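From: Renata Michalski
To: handling-ops
Date: 2018-07-25
Subject: Re: Grip width drift on the hand-held units, request for information

Dear colleagues,

I am replying on behalf of the Kostau group to the message sent by Thảo Phùng, which I quote in part.

> We have found that the logged grip width on one of our
> hand-held grippers no longer agrees with the real gap
> between the fingers. The error shows mostly with bottles.
> Before we withdraw the unit, we should like to know
> whether other sites have met the same fault, and whether
> any recordings had to be discarded.
> Thảo Phùng, Tiêu

We have met the same fault. It was first reported to me in March and concerned two of our grippers, both used for the bottle task. In that task the operator closes the fingers on a full drink bottle standing on the desk, lifts it and sets it down again.
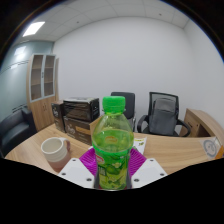 The fault was slow to come to light. The fingers still closed and the bottles were still lifted, so the operators had no cause to stop. It was only when the logs were replayed on the arm at Wetov that the trouble became plain. The arm closed 5 mm short of the logged width, the bottle slipped, and the cap split on the floor. No person was hurt. The arm was stopped by hand and the area was closed until the floor had been dried.

On inspection we found that a screw holding one finger plate had worked loose. Under load the plate leaned outwards, and the width sensor, which reads the carriage and takes no account of the plate, gave a false value. A rigid object such as a bottle brings this out far more than a soft one.

Of the 3,948 recordings made with the two units, 471 have been marked as unsafe for replay. They have been kept, as the camera images remain sound, but they must not be sent to any arm.

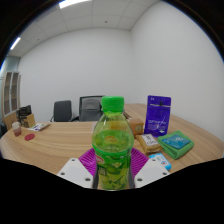 Zeramberg, March

The text of the notice issued to our Zeramberg operators at the time is given below for those who did not receive it. It remains in force.

1. Before each session, check every screw on both finger plates with the hand driver. Do not use a powered driver.

2. Close the gripper on the steel gauge block and compare the logged width with the width stamped on the block. If they differ, withdraw the unit and tell the shift lead.

3. Repeat the check with a full bottle, gripped and held clear of the table, and enter the result in the unit's log sheet.
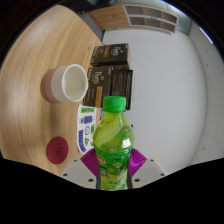

4. Do not replay any recording on an arm until the log sheet for that session has been signed.

Thảo, I should be grateful if you would send me the log sheets for your unit, together with the date on which its finger plates were last changed. Other sites are asked to reply to the list even where no fault has been found.

Yours sincerely,

Renata Michalski
Kostau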